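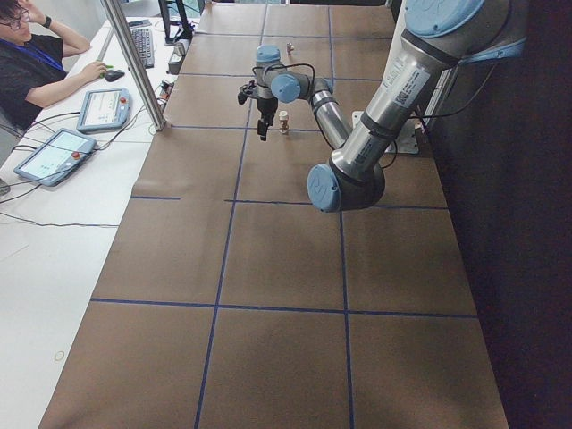 Slide 1: Marking out shared space

Good morning, and welcome to the Kerurby staff training session. My name is Lindsay Hinds and I look after room bookings across the three sites. I shall speak for twenty minutes and take questions as we go.

The subject is the shared table: who may use which part of it, for how long, and how everyone can tell. We received 41 complaints on this point last year, most of them concerning items left behind between bookings.

Slide 2: The present rules

Each group is given a named section for the length of its booking. Sections are not to be exchanged without word to the front desk. Items left after closing are moved to the store and kept until the following Monday.

(Pause. Ask how many present have read the rules in full.)

Slide 3: Lines and labels

Tape remains the simplest way of dividing a surface. It is cheap, it can be lifted when the layout changes, and visitors understand it at once. Labels should be placed at the outer edge of each section – in large print, with the group's name and finishing time. The Oker site has used this method since December and will keep it.

Paper coverings should be replaced once they tear. Please record each change in the room book.
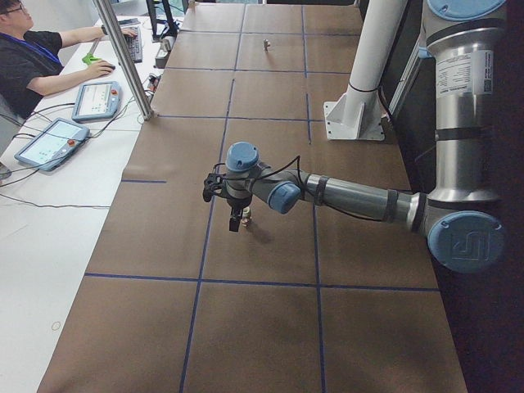
Ngân Khúc has asked whether sections should all be of one size, given that the sewing group needs far more room than the letter-writing group. The answer is that sizes may differ, provided the plan is posted by the door before the first booking of the day.

Slide 4: What we ask of you

Read the new plan for your own site. Send any corrections to Vinh Đào by the end of the month. Printed copies are on the side desk by the exit.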